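# An afternoon of puppeteering at Drirell

By the time I got my coat off, the woman who runs the teaching bench at Drirell had already put a pair of handles in my hands and told me to try not to think about my elbows. 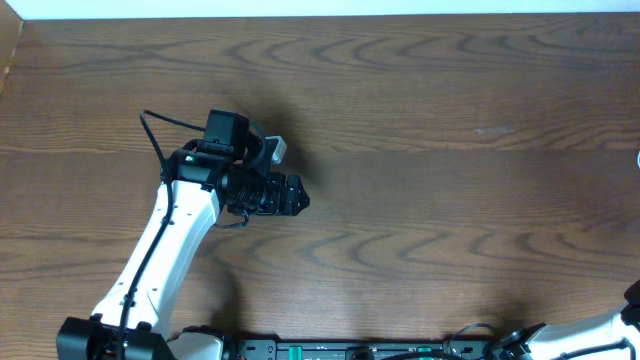

I thought about my elbows, of course. I thought about nothing else for the first ten minutes. The way it works in her shop is that you hold a small pair of arms, the leaders, and a second pair out over the table, the followers, does whatever you do. Bend your wrist and the far wrist bends. Squeeze and the far gripper closes. It sounds like the easiest thing in the world, and I was terrible at it!

"Everybody comes in too fast," she told me. "You've been using your hands your whole life, so you go at your normal speed, and the arm tries to keep up, and it's ugly. Then you get embarrassed and go too slow. Somewhere on the third day you stop noticing the handles."

I'd come to ask her about the job itself, which I find hard to explain to my family, so I started there. What does she say when somebody at a party asks what she does?

"I say I teach robots to put things away. If they look interested I say I'm a puppeteer who gets recorded. Every time I do the task, the computer saves what the cameras saw and where all the joints were. Do it enough times and you train a model on it, and then you let go of the handles and find out what you taught it."

And how many times is enough? (I had a number in my head, something like a dozen. I'm not sure where I got it.)

She laughed at that. "For the cup job we have 716 good ones. The first time we trained, we had 50, and it could do it if you put the cup exactly where it liked. Move it over a hand's width and it would go and very confidently pick up air."

The cup job is a small thing. Pick up a cup, turn it the right way up, set it on a tray. Her client, a kitchen supplier called Truneck, wants it done with cups that arrive every which way, and that's where the two arms come in. One steadies and the other turns. She showed me with the handles, and I'll admit it was lovely to watch, very quick and quiet, with a little pause before the handoff that I took for hesitation.

"No, the pause is on purpose," she said. "Well, it is now. I used to pass it across in one motion, like you would at home. But the model couldn't tell when the first hand was supposed to let go. So I wait a beat, I let go, I move away. You have to be a bit of an actor. Make your intentions obvious."

I asked whether the robot picks up her habits, and she made a face.

"Oh, all of them. I'm right-handed and it's right-handed. I have this thing where I tap down twice when I set something on a table, I had no idea I did it, and there it was, tapping. We had a guy here who always backed off a long way after each grab, like he'd touched a stove. You could tell which recordings were his from across the room. And for a while the model would do a bit of him and a bit of me in the same try, and that was the worst of all."

So now they have rules. They run to one page, taped up next to the screen, and most of them are about where you start and where you finish. Both arms go back to the same resting spot every time. You don't fix a fumble by some clever flick you couldn't repeat. A small miss followed by a calm second try, though, she keeps.

"I love those. People want to throw them out because they look bad. But the robot is going to miss too, and if it's only ever seen me be perfect, it has no idea what to do next."

Before this she worked at Haslinger, where they taught arms the older way, by grabbing hold of them and pushing them through the motion. I wondered if she missed it. She does, a little.

"You feel the weight of the thing when you move it by hand. You feel it touch. With my handles I don't get any of that back, I'm going by eye. But when you're pushing the arm around, your own hands are in all the camera views, and then the robot learns from pictures with a person in them, and later there's no person. Plus try pushing two arms at once. You'd need to be an octopus."

She does worry about her shoulders. A session runs 3 hours at most, with breaks, and she's strict about it, partly for her body and partly because she can see it in the recordings when she's tired. The movements get lazy and she starts cutting corners on the resting spot.

I also asked about cables, because I kept eyeing them while I drove, sure that I'd snag one. She said that's a sensible fear. She checks them before every session by swinging each joint slowly to its limits, and she'd sooner see a bit of slack than a neat tight run. Neat runs pull at the plugs once the wrist starts turning.

What's next is a job for Faltberg, folding cloth napkins, and she's not looking forward to it. "Cups stay cup-shaped," she said.

Then she gave me the handles back for one more go. I got the left gripper to close on the rim, lifted, waited my beat, and let go with the wrong hand. She asked if I wanted to keep that one. I said please delete it, and she did.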